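Drink dispensers on the coffee table at our center -- keeping the trays clean and the taps apart
Community Help > Kitchens and Catering > Drinks service
2020-02-01

Posted by Hedness

I look after the drinks table in our meeting rooms. We have chrome dispensers set in a line, coffee on the left, then water, then a juice at the end. Each one stands on its own square tray with a slotted grate in the front. They were bought secondhand and came without a manual.

Two problems. People pull the cup away before the tap has stopped, so coffee ends up on the next tray along. And the chrome goes streaky however I wipe it. I use a damp cloth at the end of the day and by morning it looks worse than before. The tanks themselves are fine. What am I doing wrong, and should I move the trays apart? The table is tight as it is.
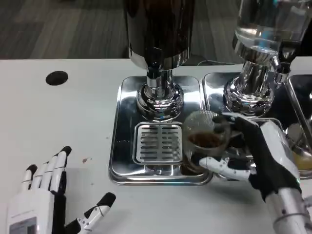
Coffee and water trays with a cup between them.

Cups are the clear ribbed kind. On a busy day we go through 262 of them, so anything that slows the line down will not be popular.

Posted by Awwad

Streaks first. A damp cloth alone will always leave them if your water is hard. Wash the tray with a drop of dish soap, rinse it, and dry it right away with a second cloth that has no lint. Do the same for the collar under the tank. For white spots, use vinegar and water, half and half, leave it 20 minutes, then rinse well. Don't use scouring powder or the green side of a sponge. I ruined a tray that way in July and it never came back.

For the drips, the cup should stand on the grate while it fills, straight under the spout, and stay there until the last drops are down. Half full is plenty for coffee if people are carrying it back to their seats.
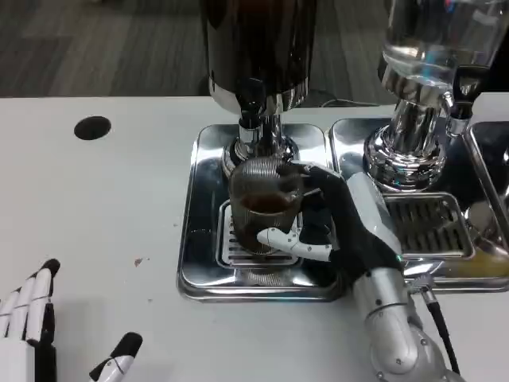

Moving the trays

Leave a hand's width between them if you can. If you can't, lift the grates out each evening and empty whatever is underneath. Old juice gets sticky and holds the grate down. Wipe the tabletop too, coffee specks dry on white and then need scrubbing.

Posted by Favwood

get drip mats

Posted by Ghada Twal

I agree with most of what Awwad wrote but I would not bother with the gap. Ours have stood tray to tray for years. What helped was putting the cups on the left, before the coffee, so people move along in one direction and don't reach back across. 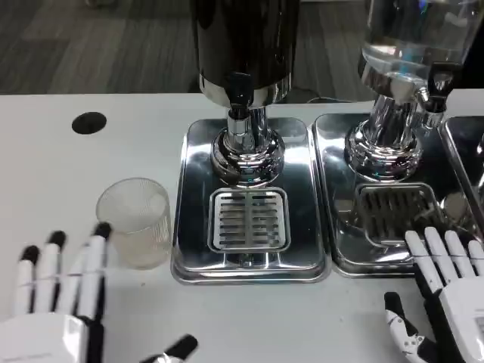
Hedness replied that the line already runs left to right, but that the cups get put down anywhere, and asked if a drop of coffee in the water tray does any harm. Ghada Twal wrote back that it doesn't, as long as the tray is emptied the same day -- it only looks bad.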